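Skasavness Local History Group
Minutes of the September meeting, held in the reading room at 7 p.m.

Carmela De Luca took the chair. The minutes of the previous meeting were read and accepted with one correction: the chandler's shop stood on the north side of Rola Lane, as shown on the harbor survey.

Street name markers

The text for the Eklund Court marker was read aloud. The draft says the court was named for a sailmaker who leased the two houses at the back. The deed book gives him the houses but does not give his trade, so "sailmaker" will come out unless a second source is found. The spelling with one "k" was agreed.

The foundry proof for Rola Lane has come back. Lettering is to be made larger. The line about the lane being used as a rope walk stays. 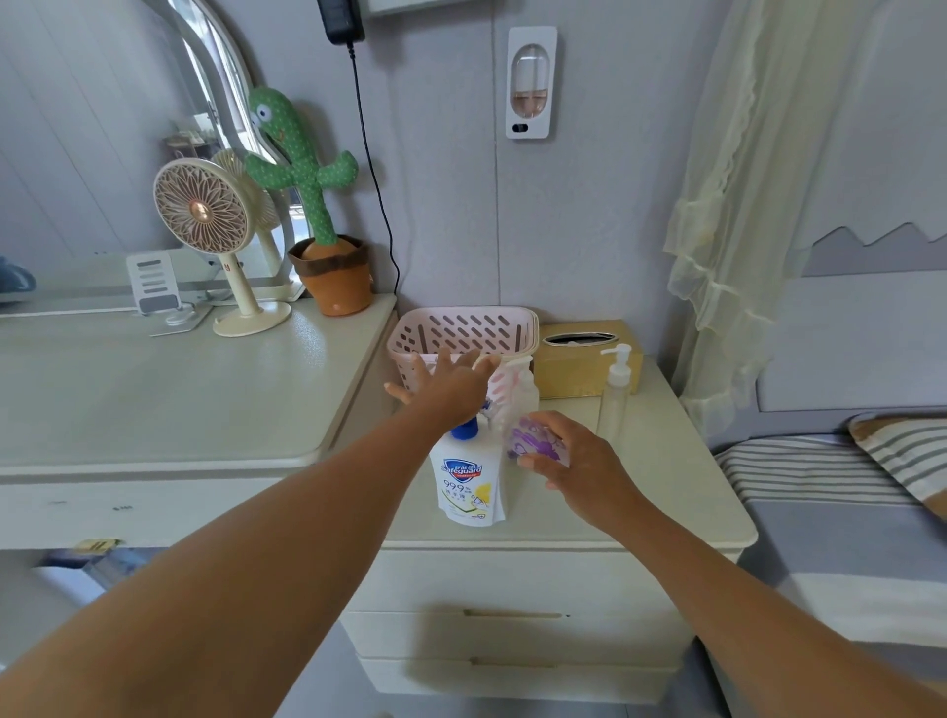 Can a marker go on the archway at Eklund Court without the owner's consent?

Written consent is needed first, as the archway is private property up to the second step. Carmela will write to the owner and send a copy of the wording.

Luvico building

Over three hours of recordings with former tenants have now been typed up. Several tenants remember a well in the yard, under the present paving. It does not appear on any plan we hold. The county map room will be asked for the older sheets.

Walking tour

The route will start at the harbor steps and finish at the Luvico yard. The stop at the old customs shed is dropped while the scaffolding is up. The leaflet needs a new map before it is reprinted.

Meeting closed at 8:40 p.m.

Related items
Rola Lane: what the deeds say
Harbor survey, index of sheets
Walking tour leaflet (old version)
Minutes archive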